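Skatley project puts the checkout counter to the test: can a pair of robot arms ring up your groceries?

Anodley, 4/20/21

Sorting a small basket of shopping is the sort of chore most of us do with half our mind on something else. The team behind the Skatley project at Melnyk Robotics has spent the past several months finding out how much is going on in that chore, and today it is releasing the first results from its test counter in Anodley.

The question was a plain one. Can today's machines do ordinary shop-floor work, with ordinary goods, on an ordinary table? The answer so far is "some of it, and more than we expected."

Skatley uses two arms over a wooden tabletop, with a plastic basket to one side and a small white device standing near the far edge. The goods are the kind you'd find in any corner store: snack packets, little jars, paper pouches with a label on the front.

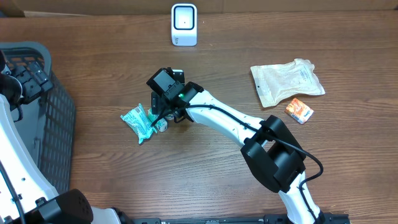

Over the course of the trial, the team ran 533 baskets past the arms, for a total of 1025 handling attempts on single items. Rigid goods went well from the first week. Jars and small tubs have a shape that stays put, and the arms learned to pick them up cleanly and set them down again without much fuss. Boxes were nearly as good.

Soft packaging is a different story, and for the team it has been the most interesting part of the work by far. A crinkly snack packet changes shape every time it's touched. It slides, it folds, it hides its own label in a crease. People deal with all of this by feel, giving the packet a quick pinch or a flick to flatten it out. The arms need to work it out mostly by sight, and they often need a second go. Flat paper pouches are harder again, as there is very little to grab when one is lying on the table.

"We came in thinking the basket would be the easy bit and the label would be the hard bit," the project team said. "It was the other way around! Reaching in past one crumpled bag to get at the thing underneath is a lovely, stubborn problem, and we've had a great time with it."

The trial covered 19 product types, sorted into 4 groups by how they behave when gripped. Results for each group are reported separately, misses included, so that other labs and interested store owners can see where the trouble lies. 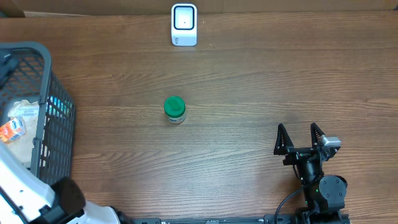
A small green-lidded jar on the Skatley test counter, with the basket at left.

So, are machines ready to take over the till? Not yet, and the team is happy to say so. A practised cashier is still much faster, handles odd items without a pause, and can tell a customer where to find the birthday candles. What the trial does show is that slow, steady jobs behind the counter are coming within reach. Sorting returned goods, checking labels before opening time and repacking mixed baskets are all on the list for the next round.

That round begins in November at a second site in Midgate, where the team will add heavier goods, fresh produce and a fuller basket. The household side of the question will get a look too, starting with putting groceries away in a cupboard.

The full trial report is available on request from the Melnyk Robotics office in Anodley. Store owners and community groups who would like to see the counter in use are welcome to get in touch to book a visit.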